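How do I cite an undated press photo from a conflict archive?

I have 12 scans from the Jernovano agency set, all showing damaged streets. The captions give a town but no day. Is the upload date acceptable?

Answer 1
No. Upload date is when the file went online – give it as "accessed" only.

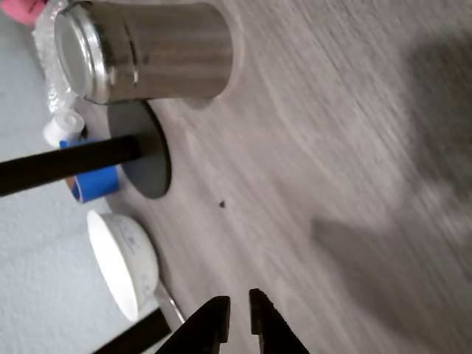
Steel canister and blue tape roll on a table

Answer 2
Check the IPTC fields first. Of the 1,538 files I checked in the Plirnent mirror, some 300 still had a creation date. If blank, write "n.d." and quote the caption as printed. Agency captions were often rewritten in December, so note which version you used.

Answer 3
same problem with Wulasel, never solved it

Edited April 25, 2020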